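Pritton Neighbourhood Watch and Policing Forum
Minutes of the open meeting, September 17, 2026

I took the notes again, so blame me for any gaps. We had 34 people in, which is our best turnout since May, and the kettle only just coped!

Minutes of the last meeting: agreed, after I'd put right the spelling of Drorov Lane (sorry, Drorov Lane).

Policing grant: the big one. The council has given us £1,571 from the community safety pot, to be spent on stopping the shed and van break-ins. We've had 14 reported along the Zeman Road garages this year, and I'd bet there were more that never got rung in. The neighbourhood officer told us patrols will now go past the garages on six nights out of seven, and asked us all (again) to write down serial numbers of tools and bikes. I did mine over the weekend and it took ages, but do it anyway.

How to spend it: lots of talk here, some of it quite loud. The back row wanted the lot to go on lights. Others wanted property marking kits for every house. We settled on lights at the Durorach Close end first, then kits with whatever is left. Carried on a show of hands, with six against.

Speeding on Drorov Lane: the speed gun training has slipped again. I said I was fed up with asking and I'd like that minuted, so there it is. I'll chase the county team by email.

Cold callers: two blokes have been offering to clear gutters on Zeman Road and wanting cash first. Please don't pay them, and ring 101 if they come back.

Any other business: the noticeboard key has gone missing. Check your coat pockets, please, I've already been through mine twice.
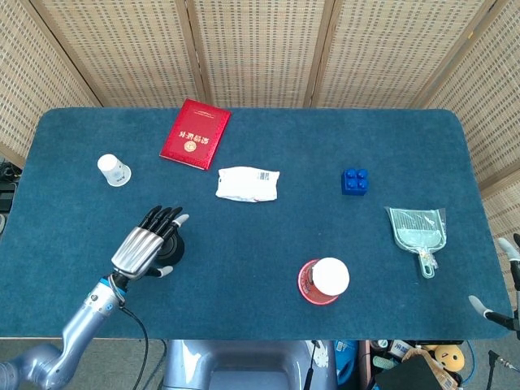

If the key does turn up, pop it through my door and I'll get the new patrol times pinned up the same day.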